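Appel à participation : groupes de parole sur la communication dans le couple

Le centre Clivdale recherche des personnes vivant en couple depuis au moins 3 ans pour 5 rencontres, le samedi à Brimomora.
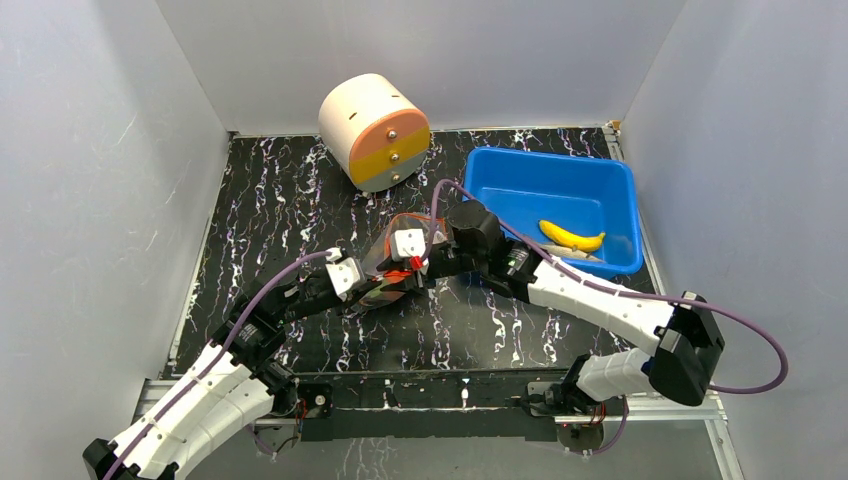
Deux bras robotisés autour d'un objet translucide, près d'un bac bleu.

La participation est gratuite et confidentielle. Chaque groupe réunit 6 personnes, sous la conduite de Hatice Baysal, thérapeute conjugale.

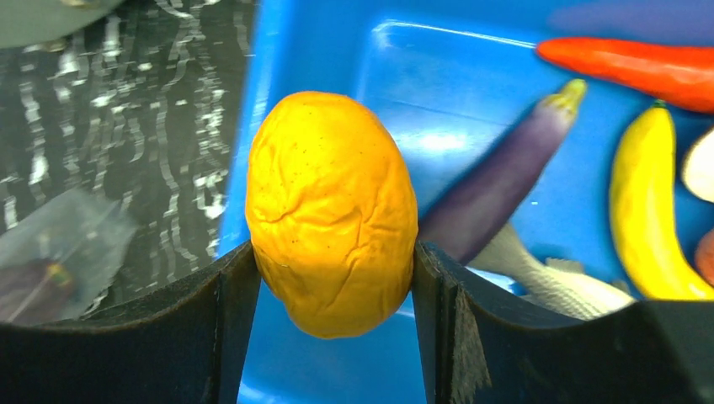
Les candidatures sont adressées à Emrys Morgan, bureau 413. Un entretien préalable est prévu. Les dossiers sur papier seront déposés à l'accueil, dans un bac en plastique bleu vif.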